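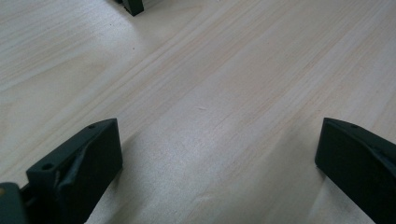 それ結局みなさんの仕事を機械に渡す作業ですよね、とさっそく返信がきた。早い。まあそうです。半分はそう。残り半分の話をしたくて書いてる。休憩中なので雑です、続く

前提だけ。うちはNendiaの小分け部門。量り売り用の容器を棚に並べたり下げたり、ピッチャーやら瓶やら移したり、そういうの。2021年3月5日(金)付で全員に紙が配られて、棚入れの一部を自動化しますと。使うのはCuseroのアーム。

で、そのアームに見せる「お手本」を誰がとるか。外の人がやると思ってたら現場から出すことになった。手が挙がらなくて、自分ともう一人が指名。昨日まで瓶を素手で持ってた人間が、今日から両手に掴むやつを持って瓶を持つ。

これがむずい。指が二本しかない。力の入れ具合が手に返ってこない。最初の日は棚の手前で瓶を倒しまくった。中身が粉だったら泣いてた(ふたは閉まってました)

ノルマは一日200回。回数だけ見ると少なく見えるけど、位置を戻して、構えて、掴んで、置いて、離して、で一回。昼過ぎには前腕がぱんぱん。腱鞘炎の申請書、自動化の部署がいちばん多く出してるの、なんなんだろう 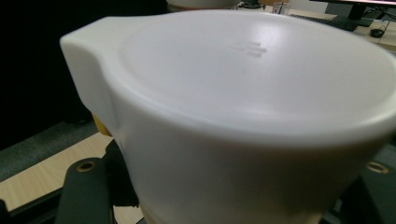
Iqra Rajput:取っ手のある物とない物、どっちが先に機械に回るんですか。うちの現場も来月から説明会で、聞いておきたくて。

うちは丸い瓶から。同じ形が並ぶから。ピッチャーみたいに注ぎ口が出てるのは向きがあって、掴み方が人によって違うので後回しぎみ。ただこれ現場ごとに全然ちがうと思う、説明会で「どの品目が何月か」を紙でもらったほうがいいです。口頭だとずれる。うちはずれた。

あと説明会で聞いといてほしいこと
・お手本をとってる間の時給はどの区分か
・失敗した回も回数に入るか
・手首が痛いときの交代要員
・とった記録に名前がつくのか

三つ目で揉めた。最初「交代は各自で調整」って書いてあって、各自って二人しかいないんだけど。今は三人で回してる。

時給は上がりました、そこは書いておく。100円。嬉しいかと言われると、うーん。同じ班の人は上がってない。同じ瓶を触ってるのに、こっちは「教える側」で向こうは「作業」。昼を一緒に食べるとき少し変な感じになる。給料の話をしないようになった

失敗の回も残すって言われたのは意外だった。落としかけて持ち直したやつ、消さないでくださいと。きれいなのだけだと、ずれた時に直し方がわからない機械になるらしい。らしい、としか言えない。中のことはGrokerskaの担当さんしか知らない

それで思ったのが、自分たちが普段どれだけ持ち直してるか。瓶一本置くのにもちょっと回して、底を先に当てて、滑らせてる。十何年やってて意識したことがなかった。口で説明しろと言われても無理で、新人さんに「なんとなくこう」しか言ってこなかった。すみませんでした当時の新人さん。

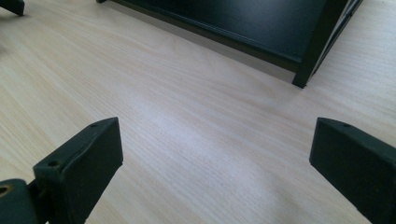 でも教え終わったら要らなくなるのでは、と別の方から。はい、それを班でもいちばん話してます。

会社の説明だと、9月から夜の棚入れが機械、人は朝の検品と補充と、止まったときの対応。人数は減らさない。減らさないけど補充の採用もしない。つまり辞めた分だけ減る。これを「減らさない」と言うのかどうかで、前の面談が延びた

夜勤が消えるのは正直ありがたい人が多い。自分もそう。子どもの朝に間にあう。一方で夜勤手当で家賃払ってた人がいて、その人には全然ありがたくない話。手当の穴埋めは「検討」のまま動いてない。ここ動かないと自分は賛成って言いにくい。

Mamta Agarwalさんが班の会議で言ったのがよかったのでメモ。「止まったときの対応」を仕事と呼ぶなら、止まってない間の待機にも名前をつけてくれ、と。議事録に残った。残ったのは大きいです

止まったときの対応、やってみるとけっこう神経つかう。試験で動かした日、置く位置がちょっとずつ手前に来ていて、誰も触ってないのに棚がいっぱいになる前に止まった。原因探しで半日。瓶を並べるほうがよっぽど楽だとおもったた。

試験の棚入れは全部で2,000本。うち人が手を出した分は集計中とのことで、教えてもらえたらまた書きます。前に速報で出た数字は社外に出すなと言われたのでごめんなさい。

回数の話に戻る。うちの班でとったお手本、昨日の時点で2,955回になった。表に正の字で書いてて、途中から面倒になってExcelにした。 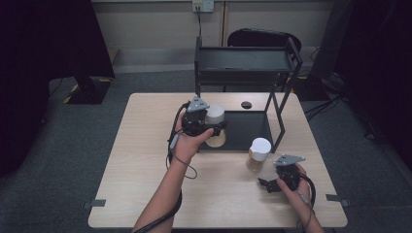 そのうち使えるのがどれくらいかは、毎週まとめて返ってくる。棚の下の段が鬼門。上の段があるから腕を低く入れないといけなくて、右と左の役割を途中で迷うと動きが濁る。迷ったところは自分でもわかる。次の回で同じところでまた迷う。なおらない

二人でやると癖がはっきり出るのもおもしろい。自分はふたに近いほうを掴みがち、相方は胴の下のほう。どっちに揃えるか聞いたら「揃えなくていいです」。昔の手順書は揃えろ揃えろだったのに。班長が複雑な顔してた。その手順書を書いたのが班長なので。

名前の件。記録には番号だけ、個人の評価には使わない、と書面でもらいました。Guoっていう別拠点では最初それがなくて、後から付けたと聞いた。後からでも付けさせたほうがいいです。これから始まるところは先に。

組合ないところは、せめて質問を束ねて出すといいかも。うちは付箋で集めて一枚にした。ばらばらに聞くと「個別にお答えします」で終わるので

休憩おわる。返信は帰りの電車で見ます。手当の穴埋めがどうなったかは、来週の面談のあとにこの下につなげる。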